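Still not convinced about the desk arm

I've been putting off this update for most of March, partly from laziness and partly because I didn't want to write another one of those posts where a person bolts some servos together and announces the future. So, the state of things on the Zirmont build at the shared workshop.

The goal hasn't changed. A small arm that can pick up a pair of scissors and put them away in a desk organiser with everything else already in it. My five-year-old nephew can do this. He won't, but he can.

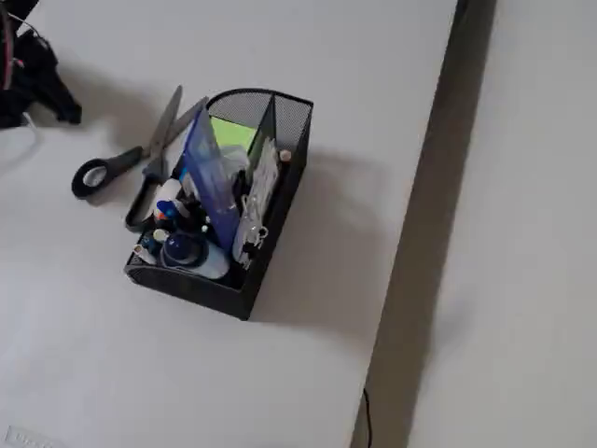

Why scissors, and not a block or a ball like all the tutorials use? A foam block forgives everything, and I wanted a job where a bad grip shows up straight away.

And it does show up. Scissors lie flat, they swivel at the pivot, and the weight is never quite where you'd guess. The gripper closes, the handles roll a bit, and now the blades point somewhere new. Grabbing them is maybe half the job. The other half is finding a gap in a mesh caddy crammed with stationery, and I've yet to see a demo video where the container was properly full. Funny, that.

The servos are the cheap ones from the Ivoteo kit. The listing promised repeatability good enough for "precision desktop tasks", a phrase I'd like to see defended in court. One joint has slop you can feel with a finger. I shimmed it with a strip of soft-drink can and it got better, then I tightened the horn screw and it got worse again. The cables are another grumble. They loop over the joints and I keep re-tying them so they don't snag when the elbow folds.

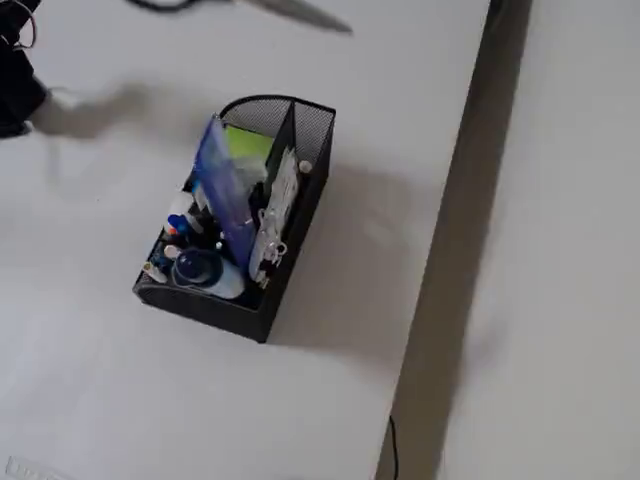

For control I went with Shawky, which is what everyone on the forum recommends. It's fine. Setup took me 2 evenings, and one of those went on a USB hub that didn't supply enough power. The learning side needs recorded runs where you steer the arm yourself, and I've done about 300 so far. The forum wisdom is that things come good at 3000. I notice the number always sits a comfortable distance past wherever the person asking has got to.

My last proper test was 18 tries with the scissors starting at whatever angle I dropped them. I'm not publishing the score until I've run it again with the shimmed joint, as I changed two things at once like a dill. 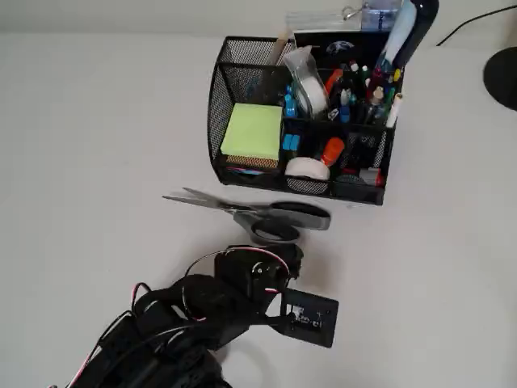 Uvby commented on the last post that I'm judging the arm too early, and that a softer fingertip would fix more than another month of recording. Could be right. I've got some silicone tape on order and I'll try it before I touch the software again. If the grip still rolls after that I'm swapping the wrist servo for something with metal gears and sulking about the cost.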